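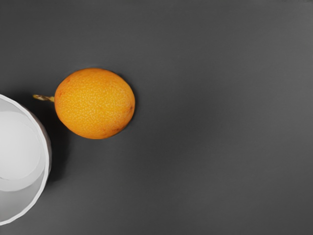 Wanted: patient people to teach a robot arm, from home
Posted in December by the Tremari teaching desk

Hi! I run the remote teaching sessions at Lisness, and I'm looking for 20 people to join our next round, which we're calling Villa. You'll be driving a simulated arm with a hand controller and showing it simple tabletop jobs, the kind you do in the kitchen without thinking. Pick up the fruit, put it in the bowl, let go, back off. Then do it again (and again — I won't pretend it isn't repetitive).

Each person records 100 good demonstrations over the month. A good one is smooth and unhurried, with no sudden jerks at the end when you get excited. If you miss the grab, that's fine, just open the fingers and have another go. We keep some of those too! 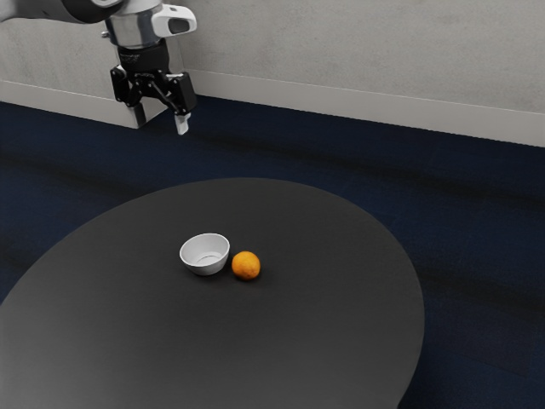 Every session starts with the arm up high and the gripper open, and you bring it down yourself. Most people come in too fast the first evening. By the third or fourth they've slowed down and their wrists have stopped aching, and that's when I start getting messages asking for harder fruit.

You don't need any robot background. You do need a decent internet connection, a computer that can run Momar (our control program, free to install) and a quiet hour most evenings after 6 p.m. Left-handers very welcome, I'm one myself.

Pay is $299 for the full set, plus a paid practice hour. To apply, send me a few lines about yourself through the Tremari contact form and put "Villa" in the subject.

Get our openings by email. Enter your address to subscribe. You can unsubscribe at any time.

Comments

pebblejar: Does it work with a regular game controller?

Tremari desk: Yes, as long as it has two sticks. I'll help you set it up.

marnie_k: Did the last round, my cat knocked the controller twice and I still finished. Applying again!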